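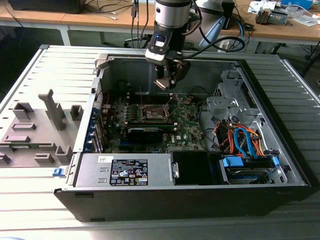

Skirix Desktop Teardown Notes

September 15, 2025
By Deirdre Keane

This folder holds the parts records for used desktop towers taken apart at the Kondovport bench. It covers 46 machines. Each one has a parts sheet, a condition note and a list of what was kept. Laptops and all-in-ones are in a separate folder and are not covered here.

Contents

- towers.csv: one row per machine
- parts.csv: one row per part removed
- notes/: free text, one file per machine
- CHANGES.txt

Columns in parts.csv

- tower_id: matches towers.csv
- part: board, cpu, heatsink, memory, card, drive, optical, psu, cable, panel, other
- location: where the part sat in the case
- fastener: screw, latch, clip, none
- condition: good, worn, damaged, untested
- kept: yes or no

Order of work

Towers go on their side on the slatted bench with the side panel off and set down next to the case, inside face up. Panels with brackets or posts on the inner face should not be stacked. We bent two that way in January.

Drives come out first, then the SATA and power cables, then any expansion cards. The cables are logged as one bundle per tower unless one is damaged. Cards are released at the slot before they are lifted. The board is next to last and the power supply is last. Power supplies are never opened. Copy the label into the notes file before the unit goes on the shelf.

If the CPU socket is empty on arrival, leave the cpu row out and write "socket empty" in the notes. Do not enter it as damaged. Check the pins under the lamp and put the socket cover on if we have one that fits.

Condition

"Good" means the part was run on the test bench for 60 minutes. "Untested" means only that it was not run. Most of the power supplies are untested. Colored plastic latches are logged with the part they hold, so a drive with its rails still on is one row.

Known problems

- 11 rows in parts.csv have no fastener value.
- Towers 6 and 31 had their panels swapped before logging.
- Early notes say "bay" for both the drive cage and a single slot in it. Shuzhen Ren is going through these.

Corrections go to Shuzhen with the tower_id in the subject line.

Related

Huris shelf labels and bin sizes
Rizk cable sorting sheet
Laptop teardown notes
Drive wiping log, how to fill in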